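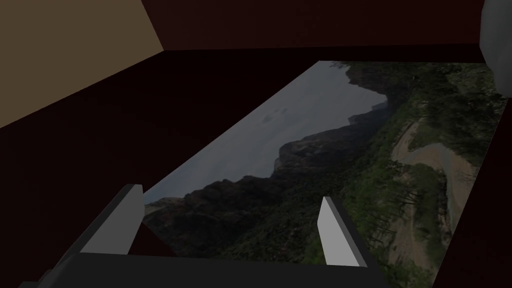
Reading time: 3 minutes

Visit to the Kirkgate chambers open day

I practise administrative law in a small office, and for one year I have been working with an English firm on a case about contaminated land. My colleague Petronella Lekota told me that the environmental team at Kirkgate opens its doors to foreign lawyers every winter, so I wrote to them and received a place. The visit was on 04/01/2018, when most of my own clients were still on holiday.

We met in the library on the second floor. Hongmei Hao, who leads the team, gave the welcome and went through the programme. She speaks quickly but she writes the difficult words on the board, and I was grateful for this. The first hour was about who must pay when old pollution is found under a site. In England the council looks first for the person who caused the pollution or knowingly permitted it. If no such person can be found, the present owner or occupier may be responsible. I knew this from books, but it was useful to hear how long the search for the first person can take, and how many old company papers must be read for it.

After coffee we worked on a file. The names were changed, and the land was called Fultside. It was a former tannery with a stream at the back, and the file had 254 pages, of which we received perhaps the most interesting ones. The buyer wanted a lower price, the seller wanted no promises at all, and the bank wanted a report which it could rely on. We were divided into 2 groups. I was on the seller's side with Adelmo Ruggiero, a notary with very strong opinions about indemnities. He wished to limit ours to up to two years. The other side laughed, and then offered something not so far from it.

What I noted for my own work is the letter of reliance. When a consultant writes a report for the seller, the buyer cannot simply assume that he may use it against the consultant later. He should ask for a letter, and he should ask before the exchange of contracts. In our office we have sometimes forgotten this — I will say no more here.

Lunch was sandwiches and a good pea soup. I sat with Drahomíra Lukáč, who advises a water company called Brida. She explained to me how a discharge permit is transferred when a factory is sold. I had more questions about it than she had time.

In the afternoon Jenő Barta spoke about environmental insurance. He was an underwriter before he became a solicitor, and he showed us the wording of an old policy and asked us to find the exclusion for known conditions. It was hidden in the definitions. His advice was to read the definitions first, with a pencil, and to give the insurer every site report, also the ones which seem unimportant. This talk was for me the best part of the day, although the room had become rather warm and it was already dark outside.

There are a few practical matters for those who would like to go. The visit is free of charge. The street door is narrow and the bell is on the left side. You should bring your practising certificate, and you should read the Fultside papers in the train, as I did not. I stayed in the Hotel Bárány, ten minutes on foot, clean and quiet, with a breakfast that starts too late for an early programme.

Registration for the next visit opens in August. I have already asked Petronella if she will come with me.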